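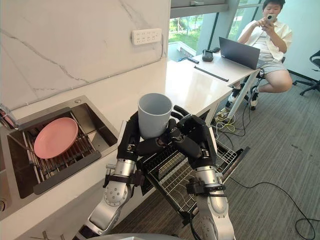 Une adhérente demande pourquoi la cotisation passe à 7 euros par mois alors que les travaux du local de la rue Skudow ne sont pas terminés. Elle rappelle que le tarif précédent avait été annoncé jusqu'à l'été. Le bureau répond que la hausse a été votée en février et qu'elle couvre l'assurance.

Association des jardins partagés de Gralley
Compte rendu de la réunion du 19 juillet 2020

1. Arrosage
Le relevé du compteur donne 341 m3 depuis l'ouverture, contre 276 à la même période l'an passé. La fuite de l'allée nord a été réparée par l'entreprise Kwiatkowski. L'arrosage reste interdit entre midi et 18 heures. Les parcelles du fond demandent un second robinet ; un devis sera demandé.

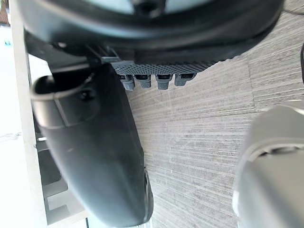 2. Parcelles et outillage
Quatre parcelles sont libres. Elles seront attribuées dans l'ordre de la liste d'attente, après désherbage. Pour les outils, il est proposé de coller une étiquette sur chaque manche et de refaire le rangement de la cabane avec des chevilles alignées, du genre des quatre petits ergots gris en rang sous la coque noire. Adopté, une abstention. La débroussailleuse est en révision chez Vutico.

3. Repas de fin de saison
Chacun apporte un plat. La cuisine est prêtée jusqu'à 22 heures, vaisselle comprise. Pas d'assiettes jetables cette année. 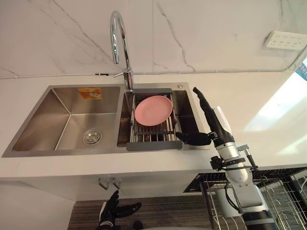 Cuisine : l'évier double et l'égouttoir.

4. Questions diverses
Le compost est plein, ne plus y déposer de tontes. La clé du portail doit être rendue en cas d'absence de plus d'un mois.

Séance levée à 20 h 15.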